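I put off sorting our pantry until November, when a bag of rice split open at 6 p.m. and I spent dinner on my hands and knees. So this is how I do it now, and it's held up through two kids and one very greedy dog.

## Start with the stuff you already own

Pull everything out. Yes, all of it! I piled ours on the dining table and it took me 60 minutes, mostly because I kept stopping to read dates on cans of chickpeas.

Make three piles: eat soon, keep, and toss. Anything unopened that you know you won't eat can go to a food pantry, but check what they'll take first.

## Sort by when you eat it

I used to sort by type, with all the crackers together and all the cans together. Then Valquíria Miranda, my neighbor, told me she sorts by meal, and I've copied her ever since. Breakfast gets one bin, school lunches get another, and snacks go in whatever is easiest for short arms to reach.
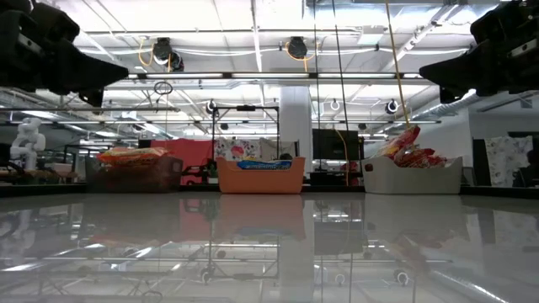 *Three bins in a row, with a snack bag lying across the brown one.*

You don't need a matching set. Measure your shelf before you buy anything, though – depth as well as width (I forgot depth, and had to drive back to the store with two bins that stuck out past the door). Something with a handle on the front is great for high shelves.

## Label it, loosely

Masking tape and a marker will do. Keep the words broad, like "lunch" or "baking," so you aren't relabeling every time you switch brands of granola bar.

## Keep it going

Before I write a grocery list I slide each bin out and look at the bottom. Older packages move to the front, new ones go behind. It takes me five minutes, a bit longer if I find raisins.

If you have a deep corner shelf, put a turntable in it for oils and vinegars. Wipe the bottles first or they'll stick.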